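How to Get a Permit for a Rally or March in a Small City

Last updated: August 2026

So you want to get people out on the street with signs, and somebody in the group chat just asked "do we need a permit?" I've been the one filling in the forms for our tenants' group in Drolemgate for a while now, and I've made pretty much every mistake there is to make. What follows is how I do it these days. Your city will have its own forms and its own fees, so read those too, but the order of things is much the same wherever you go.

Step 1: Figure out whether you need one at all

A lot of small gatherings don't need any paperwork. In Drolemgate you can stand on a public sidewalk with signs as long as people can still get past you, and you don't have to ask anyone. Once you want to close a lane, use the bandstand, or plug in a sound system, you're into permit territory. A park gathering needs one when you expect more than 40 people. Look for your city's "special events" or "public assembly" page, and if the wording is muddy (ours was awful), call the clerk and ask what the cutoff is. Write down who you spoke to!

Step 2: Pick a date and a backup date

Check the city calendar before you fall in love with a date. My first application got bounced because a charity run already had the same three blocks, and I'd already printed flyers. Ugh. Now I always put a second date on the form, even when there's no box for it. I just write it in the margin and it's been accepted every time.

Our deadline is 14 days before the event. I treat that as the last possible moment and try to file well ahead of it, especially for anything in December, when the clerk's office closes for a stretch and the mail sits there.

Step 3: Draw your route

You need a map. It doesn't have to be pretty – mine is a printout with a marker line on it – but it has to show where you gather, which way you walk, which streets you cross, and where you finish. Mark the crossings where you'll want marshals. Kai-wen Wei, who did this before me, taught me to walk the whole route at the same hour as the event, and I've changed my plans twice after doing that. The second time there was a delivery truck parked across the entire sidewalk outside Volteck, and apparently it's there every afternoon. 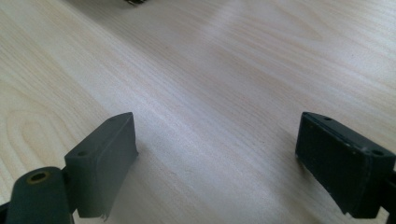

Can the city turn down a permit because officials don't like the message?

In the United States, the First Amendment generally stops a city from refusing a permit over the viewpoint of the event. It can set reasonable rules on time, place and manner, so you may well be told to start later, move over a block, or turn the speakers down.

Step 4: Fill in the form

Give a real person's name and a phone number that person answers. For the crowd size, put down what you honestly expect. I once wrote 156 because that was how many had signed up online, and the clerk asked how I'd gotten such an exact number. Fair enough. She was nice about it, but we did end up having a long talk about portable toilets.

Under "purpose," one plain sentence will do. Ours said "public rally about rent increases on city-owned housing." Save the speech for the rally.

Step 5: Sort out the fee

The application fee here is $80. Lots of places have a waiver for groups that can't afford it, and you usually have to ask for it in writing when you apply. If they come back asking for insurance or police costs on top, ask which section of the ordinance that comes from. When our bill looked strange, Chak-lun Poon from the legal clinic read it over and found we'd been charged under the street fair rules. It took one email to fix.

Step 6: Follow up

Forms get lost. I call a few days after filing, get the application number, and write it on the folder. If the answer is no, ask for the reason in writing and ask how to appeal, and do it the same day, because appeal windows can be very short.

Step 7: On the day

Bring paper copies of the permit and the map. Give one to your lead marshal and keep one on you – phones die. Introduce yourself to whichever officer is in charge before people start arriving, and tell them when you plan to wrap up. Then stick to it. We overran once while waiting for a speaker who was stuck on the Udier bridge, and I heard about it on my next three applications.

Afterward, walk the route again with trash bags and email the clerk to say you're done. I keep that email in the same folder as the permit.

Questions or corrections: use the contact form | © Doãn Neighborhood Handbook | Back to top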